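Ticket 858: tablecloth will not lie flat
Opened by: Kazimiera Dudek, Badcombe
Assigned to: Aicha Gaber, Trurkora Table Linens
Product: Caron cloth, white
Status: Waiting on customer

Kazimiera Dudek, Wednesday, 9:10 am
I bought 6 of the white Caron cloths for our tea room. Your page says they "relax flat in minutes." They do not. I spread one out straight from the packet and an hour later it still had wrinkles running across the middle. I have ironed cloths for a living and I don't think this is me.

Aicha Gaber, 10:25 am
Sorry about the trouble. Could you tell me how the cloth was stored, whether it has been washed, and what sort of table it's on? Many wrinkle reports go away after one warm wash and a short tumble.

Kazimiera Dudek, 11:02 am
Stored in your packet. Not washed. Light wood table, round, no pad under it. If it needs a wash first, then "in minutes" is a funny way to put it. I'll wash one, but I'm leaving another as it came so there's something to compare it to.

Aicha Gaber, 11:15 am
That works. Please keep the wash warm, skip the softener, and take it out of the dryer while it's slightly damp. Then lay it on the bare table and pull from opposite sides, a little at a time, going all the way around.

Kazimiera Dudek, 3:40 pm
Washed one. Better in the middle, no better toward the edge. There's a fold line I can feel with my thumb. I also tried the Muvska linen spray your site sells next to it, and I can't say it did anything plain water wouldn't. The label says up to 300 sprays. I used plenty of them.

Aicha Gaber, 4:05 pm
Thanks. Fold lines near the edge usually need an iron, medium heat, from the back, with the hem pulled straight first.

Kazimiera Dudek, 4:30 pm
Attached.
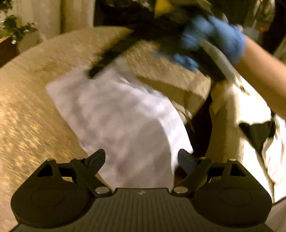

Attachment 1: white cloth spread on the round table, wrinkles still in it

Aicha Gaber, 4:48 pm
I can see the wrinkling. I'd like you to try the iron on the washed cloth only. If the line is still there, I'll approve an exchange without a return fee.

Kazimiera Dudek, 5:20 pm
Fine, one more try. But an exchange for the same cloth out of the same kind of packet doesn't sound like a fix to me. Please ask someone whether they come rolled. I'll iron it in the morning and write back either way.

Internal note, A. Gaber: asked warehouse about rolled stock. No reply yet. Keep open.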